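Tredard sorting set, notes and data card

Status: works for me, mostly. Last touched 19 November 2023.

What it is

Recordings from a humanoid upper body built in the shared shop at Cleston. 87 recordings, all table work: reach, hold, hand over to a person, put down in a slot. Plus the config files we ran with. No training code in here, look in the Novirar repo for that.

Quick start

Unpack everything into one folder, don't rename stuff. Run check_set.py first. If it prints anything other than ok, you have a bad download, get it again. Then play.py with a recording number.

Needs Python 3.10 or so. Havent tried newer.

What's in a recording

- head video, 30 fps
- joint angles, right arm and hand only
- finger commands (what we asked for, not what the fingers did)
- a text note, sometimes blank

Left arm was not wired up for any of this. The columns are in the file anyway, all zeros, ignore them.

Known problems

Recordings 1 to 8: wrist zero is off. Fix is in offsets.txt, play.py applies it, your own loader won't. Ask me how I know.

Thumb command saturates at 50. Values over that mean nothing, clip them.

Clock on the head video drifts against the joint log on long takes. Worst one I found was 117 ms by the end. Use the sync column, dont use file times.

Cables. Anything held that has a lead on it pulls back on the fingers, and the grip numbers look odd. Not corrected. Tagged "lead" in the notes where I remembered.

Setup

Arm on the right side of the table, person sits across with the laptop. Head camera looks down at both. Slots are a cardboard organizer, three by five, not taped down, so it creeps. Check where it is at the start of each take, don't assume.

Power supply under the bench, e-stop within reach of whoever is sitting. Finger driver is the Kiss board, rev B. Rev A will run the same firmware but the index finger goes backwards. Swap the two outer wires.

Handover, the way we do it: arm brings the thing up, fingers open, person reaches in. Start with the speed limit on. Hold time is in handover.cfg, second line.

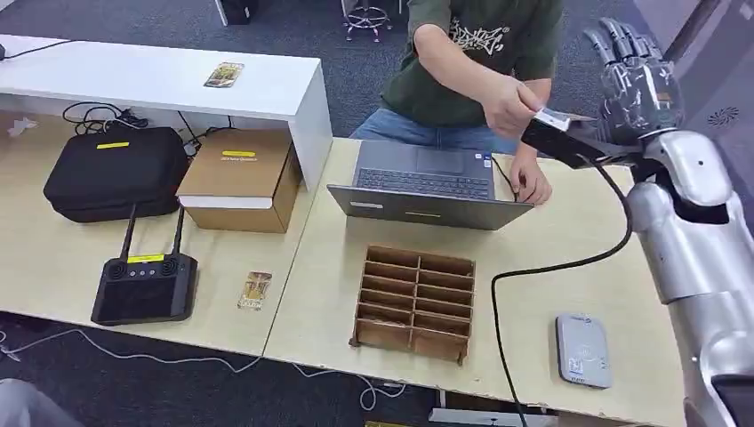 Rozália Sipos wrote in to say the hold time is too short for anyone new to it, and she would double it and let people cut it down later. She also wants the release triggered by pull on the object, with the timer kept as a fallback. Fair. First part is done in the config now, second part needs finger current at a better rate than the board gives us.

To do

- release on pull (see above)
- redo 1 to 8 properly
- tape down the organizer!!
- fill in the blank notes

License

Use it for whatever, keep the name on it. Bugs to Lorraine Rowbotham, through the tracker please, I lose emails.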